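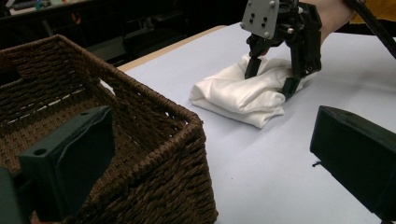
Baskets, Towels and the Linen Shelf

This page covers the linen part of the Grastitz guest flat, a small self-contained place behind the main house at Rititport. Earlier pages cover the kitchen drawers and the hall cupboard. Most of what follows is about woven baskets and what goes in them, as that is what we changed this winter.

The flat sleeps two, with a fold-out for a third. It had one deep linen cupboard with sheets at the bottom and towels on top, and anyone looking for a face cloth pulled the whole pile down. The towels now live in open baskets, one kind to a basket, and the sheets have the cupboard to themselves.

Choosing the baskets

We looked at wire, canvas and plastic before settling on woven ones in brown. Wire left marks on the towels. Canvas sagged when it was half full. The plastic tubs were fine and are now in the laundry with the pegs and the stain soap.

A rectangular basket wastes less of the shelf than a round one. Measure the shelf depth before you buy, and measure it again with the door closed if there is a door. Our first basket came from Jarkell and stuck out by 2 cm, so it went to the bathroom floor, where it holds spare toilet rolls.

Check the inside for loose ends. A rough bit of weave will pull a loop out of a towel the first time it is dragged across. Run a hand around the inner walls and along the floor of the basket, and trim anything that catches with nail scissors.

Folding

White towels only. Coloured ones were nicer to look at but faded at different rates, and after a year no two matched. White can all go through the same hot wash.

Hand towels are folded in half lengthwise, in half again, then in thirds. Bath towels get the same treatment with one more fold at the end. Face cloths are folded in quarters and stacked flat. We tried rolling for a month or so. Rolled towels look good on the day and come undone when somebody takes one from the bottom.
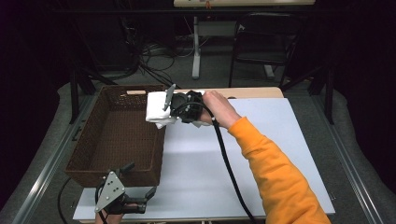 Put the folded edge up and the loose edges down, so a person can take one towel without opening the next. Fill from one end to the other and leave a hand's width free. A basket packed tight is hard to put things back into, and guests will leave the towel on the bench instead.

Do the folding at a table. A bed is too soft and the stack leans. Wipe the table first, or lay down a clean sheet if it has been used for anything oily.

What goes where

Upper shelf: bath towels. Taller guests have no trouble with it and the step stool is kept beside the cupboard for everyone else.

Middle shelf: hand towels and face cloths, in separate baskets. This is the shelf that gets the most use.

Lower shelf: bath mats and the old towels kept for dogs, muddy boots and beach trips. These are the only ones that aren't white, so they don't get mixed in.

Labels

Each basket has a card tag tied on with cotton string. The tags came from Bangash in a packet of 20, and we have used fewer than half. Pencil has lasted better than pen, which ran when the bathroom got steamy. Stick-on labels won't hold on a woven surface.

Looking after the baskets

Empty them every couple of months and vacuum the inside with the brush head. Dust and lint settle in the gaps in the weave, mostly in the corners. If one needs a proper clean, use a damp cloth with a drop of dish soap and leave it to dry in the shade. Full sun made one of ours brittle along the rim.

Don't put damp towels in. It sounds obvious, but the centre of a thick bath towel can feel dry when it isn't. Give them another hour on the line if the weather is grey. In July we finish them in the dryer on low.

Cost

The whole job came to a little more than $200, including the plastic tubs and the basket that didn't fit. The towels were the larger part of it. We bought 13 bath towels in the end, one over the dozen, as the shop was selling the last of the line.

The next page covers the blanket box and the spare pillows.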